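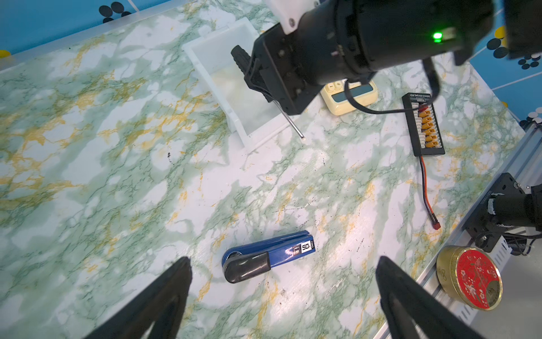

How do I visit my sister's new baby when I live far away and have a job?

Posted in Family & Home by Mahsa Taheri

My sister is due in December with her first. She lives in Rornthorpe and I'm 2360 miles away. I get 9 days of paid leave left for the year and I used up most of my goodwill at work when I moved apartments in the spring.

My mother wants everybody there for the birth. She has already booked herself in for a month. My brother-in-law's parents live in the same town and will be in and out of the house. My sister says "come whenever," which doesn't help me because she says that about everything.

The options I can see:

Fly out for the due date, stay a week, and hope the baby is on time.

Wait for the phone call and buy a ticket that day. I looked at prices and a last-minute fare in December is more than twice what I'd pay now.

Go in late January when my mother has left.

I'd like to be there early on. I missed her wedding shower and her housewarming, and I know she noticed. But the house has one spare room and my mother will be in it, so I'd be on the couch or paying for a motel. I also don't want to be one more person who needs to be fed. Has anyone done this from a distance? When did you go, and were you glad about it?

Josée Poirier

I've been the aunt on the plane and I've been the mother with the full house, so I'll answer as both.

When my niece was born I flew in for the due date. She came 9 days late. I spent my whole visit watching my sister be uncomfortable and went home the night before she went into labor. We did have a nice time. We went to the movies and ate a lot of soup. But I met the baby over the phone like everyone else.

When I had my son, my husband's family came in the first week and my aunt came when he was 5 weeks old. I barely remember the first group. I remember my aunt's visit very well. By then my husband was back at work, the casseroles had stopped and I was alone in the house most of the day. She did the laundry, held the baby while I showered and took the dog out. She stayed six nights on the couch and I cried when she left.

So I would go in January. Your sister will have had your mother for a month, and the days after your mother leaves are going to feel very quiet. You could fly out the same day or the day after – the spare room will be free and nobody has to share a bathroom with the in-laws.

Two other things. Tell your sister the dates now, in plain words, so she knows you're coming and doesn't think you skipped it. And tell your mother separately, because she is the one who is going to be upset.

Also get your flu shot and whatever else the pediatrician asks for a couple of weeks before you go. Ours was strict about it and my brother had to wait on the porch.

Josphat Koech

Go for the birth. You only get one first niece or nephew. Work will get over it.

Mahtab Bahrami

I don't agree that it's that simple, she said she has 9 days. If she uses them all sitting in a motel waiting, that's it until next year.

What my cousins and I did when the oldest had twins was take turns. We put a list on the fridge and nobody overlapped by more than one night. The ones who lived far away got first pick of dates because they had tickets to buy. Maybe ask your mother if she'd move her month back a little. Mine was willing once somebody asked her – we had all assumed she wouldn't be.

If your leave resets in January, check that before you book anything. Some places let you carry a few days over and some don't. It might mean you can do a long weekend in December and a full week later on. The long weekend is tiring but you'd get to hold the baby while it's still tiny, and your sister would know you made the trip.

Ask her one direct question too. Don't say "when should I come." Say "do you want me there with Mom or after Mom." My guess is she'll answer that one fast.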